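Keeping the Cable Cell in Line

The cell at Hamarlow's Grargate shop does one job: it picks up small corded devices from a white table and puts them down where the next station expects them. It had logged 2,904 picks when Mbali Ngubane took over its upkeep in December. By then the misses had started to bunch up, nearly all of them on parts with a thick cable.

Ngubane began with the fingers. Each pair is matte black and bolted to a carrier, and the bolts loosen in use. She marks every bolt head with a paint pen so that any turn shows up at a glance. Two had moved. She set them back to torque, closed the gripper on a gauge block and checked that both tips met it flat.

The second fault took longer. A cord that lies between the fingers and the housing can get pinched on the way in, and the part then swings as it lifts. "You see a bad grip and you blame the grip," says Ngubane. "Half the time it was the approach." She raised the entry path and had the fingers come in from the side away from the cord exit.

Lighting came next. A pale housing on a pale table gives the vision software little edge to work with, and a shadow from the operator's side can pass for one. Sihan Fan, who wrote the detection routine, moved one lamp and cut the exposure. He also added a reference shot of the bare table at the start of each shift – a step the old procedure left out.

The upkeep schedule now fits on one sheet. Finger pads are wiped at 7 a.m. and the bolts checked after that. The gauge block comes out every 86 cycles during setup and once per shift in normal running. Pads are replaced at 2,381 picks, worn or not.

Kusum Awasthi runs the second shift and keeps the log. Her entries are short: time, part, finger gap, result. When a pick fails, she leaves the part where it lies until the arm position has been saved.
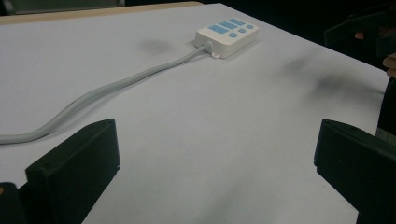 Finger gap is the entry most often left blank on other shifts, and Awasthi has asked for the controller to fill it in on its own. Fan has the change written and plans to load it at the next pad swap.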